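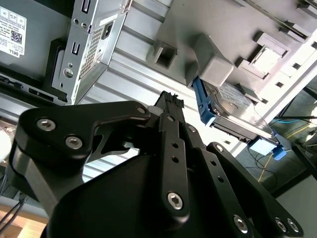 Right, a thread about the inside of old office desktops, which I have fallen for completely. A batch came in to the Ukska repair room from an office in Garen that was closing, and I've had my sleeves rolled up ever since. Long one, sorry, get a tea.

First thing: the lid comes off and there's so much BLUE. I'd assumed a plain office Dell would be grey all the way down, and then there's this bright blue plastic carrier hugging the hard drive like it's something precious (it sort of is, it's somebody's whole working life on there).

The blue turns out to mean something as well! On the ones I've been opening, blue plastic is mostly "you're meant to touch this bit". Squeeze the sides of the drive carrier and out it comes, no screwdriver. I did it 6 times in a row for the sheer pleasure of the click.

Unplug the cables first, though. Two of them on the drive, one for data (thin and flat, pale blue in these) and one for power (black plug, coloured wires). Pull on the plug, never on the wires. I know everyone says this. I'm saying it too.

And before any of that: switched off, plug out of the wall, hold the power button down for a few seconds, then touch bare metal on the case before you touch anything green. It takes no time and then you can relax and enjoy yourself. 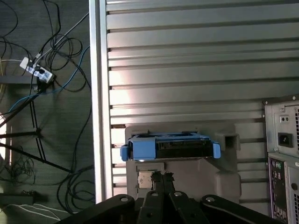

Mohit Dwivedi wants to know where the little parts should go once they're out, as he once lost a processor down the side of a sofa. Mohit, the moulded grey packing that things get posted in! All those pockets and ledges. A processor sits in a shallow dip quite happily, and a drive caddy will lie across the top.

If you're keeping processors for any length of time, put them in a proper anti-static bag or a little clamshell. The moulded stuff is for while you're working. Metal lid up, hold it by the edges, keep your fingers off the underside.

Also please label as you go. I use masking tape and a pencil. There's a shelf in the back of the Irkeck branch that is entirely mystery drives, over 600 of them, and all that was needed was a bit of tape back in April.

OK, the cables. I used to think the inside of a computer was a mess and now I think it's a map. Every plug only fits one sort of place. Data cable runs from the board to the drive. Red, yellow, black and orange wires come down from the power supply. Once you've followed one with your finger from end to end you stop being scared of the rest.
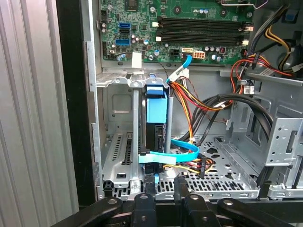 Surely it matters which of the coloured sockets the drive goes back into, was one reply. Good question! The drive will usually be found in any of them, but the start-up order can get upset if you swap, and then you're sat looking at a "no boot device" message feeling silly. Put it back where it came from. Bit of tape on that too.

My favourite thing in the whole case is the memory slots and their little white clips at the ends. Push the clips outwards and the stick pops up at you. Going the other way, line up the notch, press down evenly, and the clips snap shut by themselves. SO satisfying. If it doesn't want to go, the notch is the wrong way round, so turn it and try again.

The processor is the one place I slow right down. Lever out from under its hook, lever up, metal bracket up, lift the chip straight out. Then keep absolutely everything away from the socket. Sleeves included. Hair too, in my case.

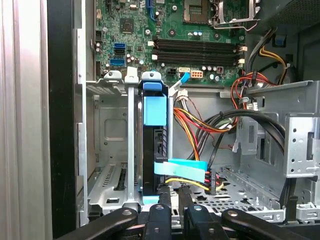

Rekha Vashisht says she would never have dared lift a processor out at home, and is there much point for someone who only wants a faster machine? Probably not, Rekha! Leave it where it is. More memory and swapping the hard drive for an SSD are the two jobs that make an old desktop feel new, and both are gentle.

For the drive swap, check the size before you buy. These carriers take a 3.5-inch drive and most SSDs are smaller, so you'll want an adapter tray, which costs very little. Sisay has a box of used ones by the till.

Oh, and dust. Soft brush, near a window, and hold the fan blades still while you do it. I had 3 cases done before lunch and looked like I'd been up a chimney.

More tomorrow if the next lot of memory arrives. I've still got the power supplies to test and a whole tub of screws to sort by length, which I'm looking forward to more than I should be.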